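Print this page
E-mail this page

Chapter 7
Gathering Examples

If you have worked your way through the first six chapters, you now know a fair amount about how a learning system turns examples into behavior, and you may be feeling (as I did, when I first got this far) that the hard part is behind you. I'm sorry to say that it is mostly ahead! The mathematics will sit still while you study it. Examples have to be gathered one at a time, by people who get tired and have lunch and start doing things a little differently in the afternoon.

I learned this at Taldale, where Araba Adjei and I spent most of one January teaching a pair of arms to handle cloth. We called the project Sterkero, and we began with the cheerful idea that folding was folding. You pick up two ends, you bring them together, you lay the thing down. Any child can show you how. So we sat down at the controls, took turns, and saved everything we did, and at the end of the first week we had a great heap of recordings and hardly any notion of what was in them.

Araba was the one who made us stop and watch them all through from the beginning, from every camera, with a pot of tea and a ruled notebook. It is a dull way to spend a day and I recommend it warmly. The view from the wrist was the one that surprised me most, for it knows so little. It sees its own fingers and whatever patch of table they happen to be over, and a good deal of the time that patch has very little on it.
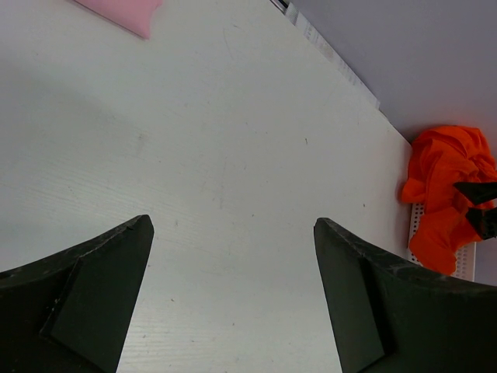

We found that she liked to open the grippers early, well before she reached the cloth, while I tended to leave it to the last moment. She started with the left arm and I started with the right. Neither way was wrong, and either one alone would have made a perfectly sensible lesson. Mixed together without a note to say whose was whose, they gave the system two teachers talking at once, and what it learned was a sort of hesitation halfway down to the table. You will meet this again in Section 7.3, where it gets its proper name and some exercises.

The cure we settled on was a written plan for each session, agreed before anybody touched the controls. Ours ran to a single page. It said what the task was and where it began, which arm moved first, what counted as finished, and what to do if the cloth slipped (finish the attempt, mark it, and go on). It also said what was allowed to vary. People new to this work often try to hold everything still, and then wonder why their system falls to pieces when a garment is laid down at a new angle. You want variety in the things that will vary later on, and steadiness in the habits of the person demonstrating.

The second camera helped us here, the one that takes in the whole table. From there you can check how the cloth lies before an attempt begins, and where each arm is in relation to it, and you can compare one start with another in a way the wrist view will never let you do.
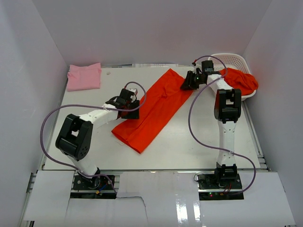 Figure 7.1. Two arms at work over a length of red-orange cloth, with more fabric at the back corners of the table.

Ekow Arthur, who joined us from Flirnwood, added a habit I have kept ever since. After every 26 attempts he stopped, got up from his chair, and read the plan aloud before carrying on. I thought this was a bit much. Then I looked at his recordings beside mine, and the last ones in his set looked very like the first, while mine had wandered off in a direction of their own.

In this chapter we will take the work in the order you are likely to meet it. We start with choosing a task small enough to describe on one page, and go on to writing the plan, running a session, and labeling what comes out of it. The attempts that went badly get a section to themselves, and please don't delete yours before you have read it. You will want a notebook for the exercises, and if you can find a partner to share the controls with, so much the better.

Related chapters
Chapter 6: What a Model Remembers
Section 7.1: Choosing a Small Task
Section 7.3: When Two Teachers Disagree
Further reading: The Ortner Notes on Labeling

Print this page
E-mail this page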